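Checked in the morning before the kettle had even boiled, and finished after lunch. Comments are mine (Heather Whitcombe) unless another name is given. Ayten Polat did the electrical items and Deisy Henao read over the lot.

**Site:** Fostanholm, ground floor back room
**Covers:** small open rack, bench, cabling, the room itself
**Last done:** July

Key: **OK** = fine as found. **FIX** = wants doing, see comment. **N/A** = doesn't apply here.

## 1. The room

- [x] **Door opens fully and closes by itself** — OK. The new closer is lovely. It used to slam so hard you'd feel it in your teeth.
- [x] **Floor clear between door and rack** — OK. Two delivery cartons moved to the Salminen cupboard before I started.
- [ ] **Emergency light tested** — FIX. Came on, but dim. Ayten thinks the battery is on its way out and has put one on the next order.
- [x] **Extinguisher in place, pin and tag present** — OK. CO2 type, in date.
- [x] **Room temperature comfortable with door shut** — OK. Left it shut for the whole of my coffee and it was still pleasant in there.
- [ ] **No liquids stored above or beside equipment** — FIX. Somebody's plant is back on the high shelf! It's a very fine plant and it is doing brilliantly, but it gets watered up there. Please find it a windowsill.

## 2. The rack frame

- [x] **Frame stands level, no rocking** — OK. Pushed at shoulder height from each side in turn.
- [x] **Posts straight, holes not burred or stretched** — OK. I ran a gloved finger down both and they're really nice and clean.
- [x] **Unit numbers readable on both posts** — OK. I do love printed unit numbers. Anyone who has mounted a rail one hole out on the left will know why I go on about this.
- [ ] **Fixings tight** — FIX (done on the day). One screw took nearly half a turn. The others didn't move.
- [x] **Heaviest items not all at the top** — OK. The switch is light and the server is directly under it. If we ever add a second server it should go lower down, please, and two people should lift it.
- [x] **Rack not used as a coat stand** — OK. Well done everybody.

Ulla Eskola asked whether an open rack is good enough or whether we should be asking for a cabinet with doors. For this room I'm happy with open. You can get a hand to everything, dust shows up straight away so it gets cleaned, and the air goes where it likes. The trade is that anyone walking past can knock something, so the door to the room has to stay locked when we're out. That's item 6.2 and I've been strict about it.

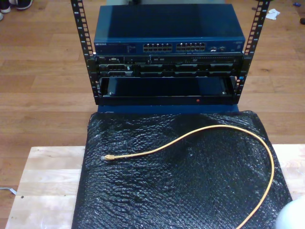
On the lifting side, the rule from last year stands. The server comes out with the power off and both people holding it, and the drives stay in their carriers unless Ulla Lehtinen has said which ones are coming out. She keeps the drive list and it's a joy to read, every carrier with its own line and a note of when it was last touched.

## 3. Switch

- [x] **Seated squarely, ears screwed both sides** — OK.
- [x] **Lid free of papers, tools, mugs** — OK. A flat lid at chest height is an invitation, so I check this one every time.
- [x] **Port blocks free of fluff and broken clips** — OK. All twenty-four main ports looked at with a torch. Very satisfying.
- [ ] **Label at the right-hand end matches the asset book** — FIX. The label says one thing and the book says another. I think the book is wrong. It has the switch as item 147, and 147 is the label printer. Deisy is correcting the book.
- [x] **Vents not blocked** — OK.

## 4. Server

- [x] **Front clean, no cracked plastic** — OK.
- [x] **Drive carriers all fully home, latches shut** — OK. Pressed each one gently. Don't shove them.
- [x] **Optical drive closed and empty** — OK. Last time it had a driver disc from the Flalurano job in it, and I was so pleased to find that disc.
- [x] **Front USB sockets: nothing left plugged in** — OK.
- [x] **Fans sound even** — OK. Ayten listened too, with her head on one side like a piano tuner, and agreed.
- [ ] **Dust behind the bezel** — FIX. Light grey fuzz, not bad at all, but it's an easy job to do at the next shutdown. Use the soft brush. The vacuum in the hall cupboard is for carpets.

## 5. Shelf under the server

- [x] **Corner screws present** — OK.
- [x] **Nothing stored on it** — OK. Keep it that way! It's a tempting little tray and it has been home to batteries, a stapler and half a sandwich in its time. If you need somewhere for screws while you work, the magnetic dish is in the top drawer of the bench.
- [x] **No sharp edges on the front lip** — OK. I filed a rough bit off last year and it's still smooth.
- [x] **Load plate legible** — N/A. There isn't one on ours. We work to a house limit of 5 kg until somebody finds the paperwork.

## 6. Power, cables, access

- [x] **6.1 Mains leads undamaged, plugs cool to the touch** — OK (Ayten). Tested and stickered.
- [ ] **6.2 Room locked when unattended** — FIX. Found open once this month, with the lights on. The spare key is now on hook 157 in the main office and you sign for it.
- [x] **6.3 No extension lead run off another extension lead** — OK (Ayten).
- [ ] **6.4 Spare patch leads coiled and sorted by length** — FIX. Lengths are mixed up in the Leltusia box. I'll happily do this one myself with the radio on.
- [x] **6.5 Clear space in front of rack** — OK. At least 200 cm, measured with the tape.

## Comments from Deisy

Agree with everything on the plant. I'd move 4.6 up the list if the shutdown slips again. Could we add a line for ear protection when the server is being started up on the bench? It's only for a minute but it does roar.

## Reply

Yes, great idea, it's going in as 4.7. Ayten has foam plugs in her toolbox and says help yourselves. Emergency light first, then the asset book, then the leads.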